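**Progress report to Plorner: Brerkudia gripper cell, maintenance and setup**
Jan 17, 2019

The period since November went mostly to the two hand-held grippers and the table they are used over. Recording on the Drumix rack task was held to 280 cycles so that finger wear could be followed on one pair of pads.

## 1. Finger inspection

The inspection interval is now 100 cycles. Each check is done with the jaw fully open over a bare part of the tabletop, using the gripper's own camera. Pads are looked at for lifting at the edges and for loose grit. On this unit both pads lie flat, and a few light specks are on the lower inner edge of the right finger. They are to be brushed off before the next session.
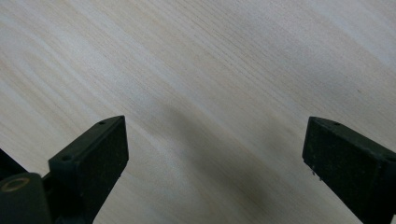 ## 2. Table and rack layout

The rack task replaced the bin task at the request of Willems. The base position of the rack is taught once per session, and the operator works from the near side of the table with one gripper in each hand. Cable routing was changed after two connector faults in November; the connectors now have strain relief and have held since.

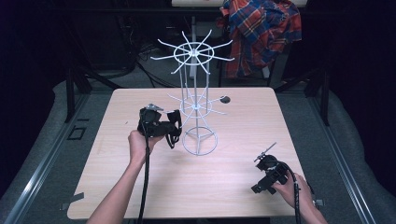
Reach was the main concern when the task was specified. The lower tier can be approached from the side, but the upper tier needs the wrist raised, and the spokes leave little clearance for an open jaw. With twelve spokes fanning out from the upper ring, the approach angle has to be chosen spoke by spoke. Both cables run down to the operator's side of the table, clear of the rack base. Loose straps on the grippers remain an open item. A clip has been drawn up and will be fitted in the next period.

## 3. Finger fasteners and exposure

Finger screws were retorqued on both units. Two had backed off on the unit with the older bracket, and thread locker was applied to all of them. Spare finger sets are held at 7 pairs, which covers the planned work.

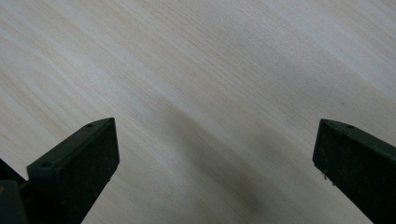 Camera exposure was fixed for the whole task, as automatic exposure drifted when the jaw passed over pale surfaces. The setting is a compromise. Grain in the wood is still readable through the soft shadow between the fingers, while the tabletop toward the upper right comes out brighter and more washed out. A lower gain will be tried, provided the holes in the finger tops can still be made out against the black, as they are used for the alignment check.

## 4. Next period

- Fit strap clips to both grippers.
- Repeat the exposure test at lower gain.
- Replace the older bracket; delivery is quoted at 12 working days.
- Resume recording once the bracket is in and the alignment check has passed on both units.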